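February. Tea gone cold, writing this standing up more or less, bus in a bit.

The rules. Said I'd have a clean copy for the wall before Cullon send someone over, and of course I haven't. What I've got is the old sheet with four colours of pen on it and my own notes down the side which I can't read. So today was: stop arguing, do the job with the sheet in one hand, see which lines hold up. Should have done it like that from the start.

Old sheet says, top line, "Keep hands clear while arms are powered." Fine. Everyone agrees with it and everyone leans in to straighten something. I did it myself before ten o'clock. Caught myself with my sleeve over the rail reaching for the bag, arm holding still, and holding still is exactly when you forget. Crossed out "powered", wrote "until stopped AND you have said stopped". Out loud. Felt silly saying it to myself, said it anyway.

Second line about the stop button. The old wording was "know where it is". Know where it is! Changed to: hand on it, before the first move, every session, press it once and see it work. Then reset. That's the check. Takes no time at all and I still had to go back and do it after lunch as I'd walked straight past my own rule.

Then the shopping. The old sheet has nothing on what goes on the table, the person who wrote it must have had wooden blocks in mind. We're Miranda now, we pack groceries, and groceries are soft and they roll and they squash. So a whole new bit:

- toy veg and real packets don't share a bag unless the task says so
- nothing opened, nothing leaking, nothing with a loose lid
- bread of any sort goes on last or stays out of reach
- cans: full or empty, write down which. An arm that's learned on empties will do something stupid with a full one
- count in, count out, list on the clipboard

The fourth one is mine and I'm proud of it. Came from Fudlow, the day of the beans, don't want to go into that again.

Thin bags are the thing though. Spent most of the morning on bags. A canvas one stands up for itself, more or less, you can open it and walk away. The thin sort goes wherever it likes. It'll cling to a finger, it'll get under a wrist, it'll go across the lens, and then whoever is driving is looking at nothing but white and still moving. So what's the rule for that? I'd put "stop if view is blocked". Too vague, blocked by how much? A bit of plastic across the corner isn't blocked. Half the picture, is that blocked? Tried it as "if you can't see both finger tips, stop", which sounded lovely until I thought about how often you can't see both tips on a perfectly ordinary pick. They go behind things. It's what they do.

Settled for now on: if the plastic is nearer the lens than the thing you're picking up, no closing, no fast moves, back off slowly the way you came. Use the other view to get yourself out. Needs trying by someone who isn't me and isn't in a mood about it.

Also. Two arms, one bag. Old sheet silent. Wrote: one arm has the bag, the other has the item, and you say which is which before you start. Swapping halfway is allowed but both let go first. I know you can hold a bag open with one and drop things in with the other, that's fine, that's the same rule. What I don't want is both of them with a grip on the same bit of plastic pulling in different directions and neither driver wanting to be the one to open. Have seen it. The bag always loses and then there's the mess to clear and the whole run is no good for anything.

Speed: left it. Old number stays until Cullon tell us otherwise, it isn't mine to change.

Sides of the cell. Things hung on the walls, things on the shelf. Do they count as in the work area? I say yes if an arm can touch it at full stretch. So it goes on the list and gets checked like the rest. Ondmont leave all their bits hung up all year round and never write any of it down, and then wonder why no two of their runs look the same. Grumble over.

Stuck these in while I remember, will trim the edges off later.
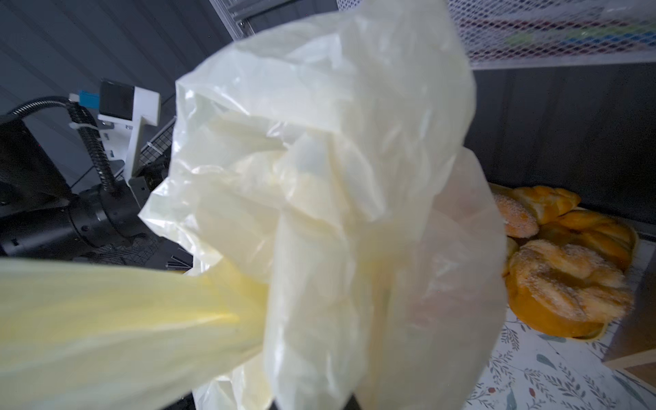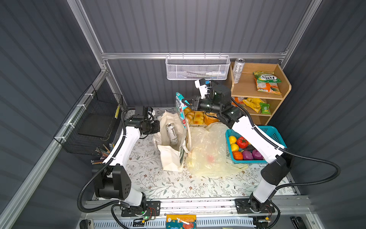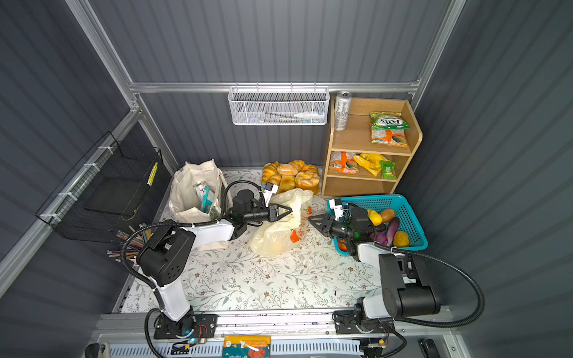
Babak Ghorbani rang as I was pasting and said it's too long. Nobody reads past the first side of anything that's taped to a wall, was how he put it, and if a rule matters it has to be the sort of thing you can shout across a room. He'd cut the bag part to one line: bag on the lens, stop. No "nearer than", no "the way you came". He says people in a muddle won't work out what's nearer than what, they'll do the first thing they can remember, so give them one thing.

Told him stop isn't always the safe thing, if you stop with the fingers shut on a stretched bag it just sits there pulling. He said good, let it sit, a bag that's sitting there isn't hurting anyone, and then you've time to think and ask. Hm. He has a point and I didn't like it. Went off and made toast.

Came back and tried it his way on paper. Short rule on the wall: PLASTIC ON THE LENS, STOP. Long version in the folder under "getting out again". That could work. The wall is for the bad moment and the folder is for before and after. He can have that one.

Where I dug in was the saying it out loud. He thinks it's fussy. Says at Fudlow they have a light and the light does the job. But a light tells you the arm has stopped, it doesn't tell you that the person next to you knows it's stopped and is about to put their hand in. Different thing. Kept it. Underlined it. He laughed at me down the phone but he didn't say no.

He also wants a bit on who is allowed to change the rules, which I hadn't thought of. At the moment it's anyone with a pen, that's how we got the four colours. So: changes get initials, and a second person's initials, and the old line is struck through so you can still read it. Sensible. Should apply it to myself starting now, so technically everything I did this morning is waiting on a second set of intials. Ha. His, I suppose.

Other thing he brought up, breaks. We've no rule. I drove for 45 minutes this morning without looking up and the last part of it was rubbish, I could feel it, grabbing at things, overshooting, annoyed with a bread roll. He wants a fixed break written in. I'd rather have "swap when you start rushing" but you never know you're rushing, do you, that's the trouble with it. Put a fixed one in pencil. Length to be argued about.

Numbers for Cullon: they asked how many comments there've been on the old sheet since it went up. Went through the folder. More than 80, if you take the rude ones. Lots of them the same comment in different handwriting, nearly all about reaching in. That should tell me what goes at the top of the new one. It IS at the top. Good.

Things still not sorted:

what to do about real food at the end of the day. Rule or just common sense? Babak says common sense, I say there was a smell at Ondmont

long hair, sleeves, lanyards. Old sheet says "tie back loose items", nobody thinks a lanyard is a loose item. Name it. Write LANYARDS

visitors. Do they read the sheet or do they just stand behind the tape? Tape, I think, and one person whose job is only them. Ask Cullon how they do it

cables. Where do they go when the arm's at full stretch, does anyone look? I look sometimes. Sometimes isn't a rule

what counts as a near miss. I want the bag ones written down even when nothing happens, especialy then. Babak says we'll drown in forms. One line in the book, time and what, no form. He said he'd think about it, which with him is a yes by the end of the week usually

Typing up tonight if I can face it. Two sides at the very most, big letters, and the stop line by itself at the top of the first with plenty of white round it. Then print, then his initials, then tape. Must buy tape. And a new red pen, mine's dying and the struck through lines have to be red, I've just made that a rule as well.

Also ring Mum.

Bus.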